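L'atelier du mardi qui n'a plus lieu le mardi

En juin, l'école se vide de ses étudiants raisonnables. Restent ceux qui ont un rattrapage, ceux qui ont perdu leur badge et nous, le club robotique. Nous avons gardé le nom « atelier du mardi » alors que nous y sommes à peu près tous les soirs, week-end compris, parce que le nom est imprimé sur les autocollants et qu'il en reste un carton entier.

Pour ceux qui prennent le feuilleton en route : notre projet s'appelle Tikine. Au départ, Tikine devait marcher. C'était écrit en gras dans le dossier de candidature, avec un calendrier en couleurs que j'avais moi-même mis en page et dont je reste assez fier. Marcher, puis tourner, puis porter une petite charge d'un bout à l'autre d'un couloir pour le concours Cistham. Nous avons révisé le calendrier une première fois en février. Dans la nouvelle version, « marcher » est devenu « se déplacer ». Au printemps, « se déplacer » est devenu « démontrer une capacité de déplacement », et Valeriano Rivas, notre responsable mécanique, a proposé de s'arrêter là avant qu'on en arrive à « évoquer ».

Le budget, maintenant. Nous avions 3786 euros au début de l'année, somme qui m'avait paru indécente. J'imaginais déjà les pièces usinées et les moteurs de rechange dans leur mousse. Les câbles ont mangé une part que je préfère ne pas écrire. Un lot de 32 roulements commandés chez Szekeres est arrivé dans le mauvais diamètre, celui que j'avais inscrit sur le bon de commande, et j'ai mis deux jours à l'avouer. Ils servent de presse-papiers. Si quelqu'un veut un presse-papiers, il peut passer, nous sommes au sous-sol.

Le grand sujet de ces dernières semaines, ce sont les faisceaux. Tout ce qui passe d'une partie mobile à une autre finit par se tordre, se coincer ou tirer sur une soudure, et toujours vers vingt-deux heures trente. Bjarke Bech, qui est venu chez nous en échange pour un semestre et qui semble décidé à ne plus repartir, a une doctrine là-dessus : on bouge chaque articulation à la main, lentement, moteurs coupés, et on écoute. Au premier crissement on arrête. J'ai d'abord trouvé ça un peu mystique. Puis j'ai entendu le crissement. Depuis, je suis croyant, et je passe mes soirées la joue presque au sol à tourner des choses d'un degré en murmurant « là, non, avant, là ».

La conséquence pratique est que je connais désormais la moquette du local mieux que mon propre appartement. Elle est rayée et elle avale les vis M3 avec un appétit remarquable. Valeriano a instauré une amende de 20 centimes par vis perdue, payable dans une boîte à thé. La boîte finance le café. Le système tourne très bien et je crains que la moitié du club n'ait intérêt à ce que je continue à viser mal.

Hier, donc, inspection générale par en dessous. C'est une région que l'on ne visite jamais, un peu comme l'arrière d'un réfrigérateur, et dont on ressort avec une liste.

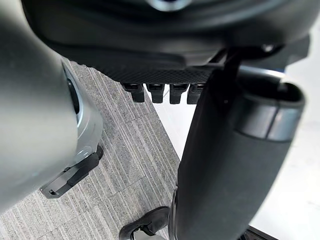 Vu d'en bas : le panneau grillagé et ses quatre languettes noires, entre le segment gris et le segment habillé de noir.

La liste, la voici en abrégé. Reprendre le passage des câbles à gauche, que Bjarke juge « optimiste ». Contrôler le serrage de toutes les vis apparentes et refaire une marque au feutre sur chacune, puisque les anciennes marques ont été faites avec un feutre effaçable (je n'accuse personne, j'avais acheté le feutre). Numéroter enfin les connecteurs autrement que par « celui-là » et « l'autre ». Et retrouver le schéma à jour, qui existe, tout le monde l'a vu, et que chacun pense avoir envoyé à quelqu'un d'autre.

On doit présenter le tout à la salle Sillside, devant un jury et des classes de collège. On m'a annoncé 400 places. J'ai demandé si on pouvait en condamner quelques rangs, il paraît que non. Les collégiens sont un public redoutable : l'an dernier, un garçon du premier rang avait demandé très poliment à l'équipe précédente à quel moment ça commençait, et la démonstration était finie.

Ce soir on remonte tout et on refait le test des articulations, genou droit d'abord. Si vous passez, apportez un feutre indélébile. Et de la monnaie, pour la boîte à thé.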